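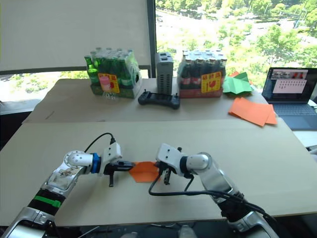
Folded orange sheet on the front worktable, Nurkby workroom

Progress Report to the Partanen Fund
Project: Velolov Paper Folding Materials
February 21, 2022

Work during this period centered on the single-fold card, the first item in the Velolov set. The design calls for one straight crease and two panels, so that the finished piece can lie flat for storage or stand partly open on a table. Bright orange stock was adopted for the trial pieces. The paper order of 2192 sheets was received in full, and 408 sheets have been folded to date.

Two matters remain open. The first is the cut edge. Reviewers at Nurkby noted that softer papers show fibers along the edge after trimming, and a second paper, Flevix, is being compared with the present stock.

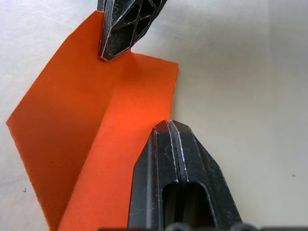

The second is the position of the crease. The tolerance agreed in the grant plan is strict, and 12 pieces from the latest batch of 144 fell outside it. These have been set aside and will not be included in the sets sent to schools.

Spending is within the approved budget, and no change to the grant terms is requested. The choice of paper will be settled before the next batch is cut. Delivery of the first complete sets remains planned for May.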